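10/11/22
By Tineke Visser

The movers from Declercq were due at 3, and the bedroom in Varstead was still not done. Sutton had left his blue things for last. He had folded everything else the way his mother did, sleeves in, then thirds.

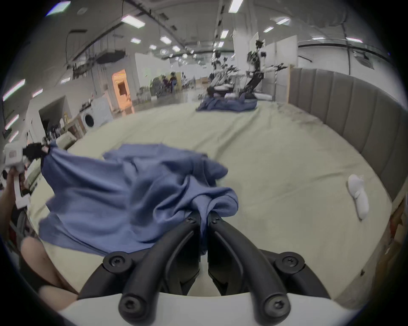
Blue cloth over the green sheet.

The first fold came out crooked, so he shook it loose and began again. Downstairs the phone rang and stopped. He thought of February, and the 304 miles to Trindamon, and whether the tall headboard would fit up the new stairs. Then he matched the corners and pressed the crease with his palm.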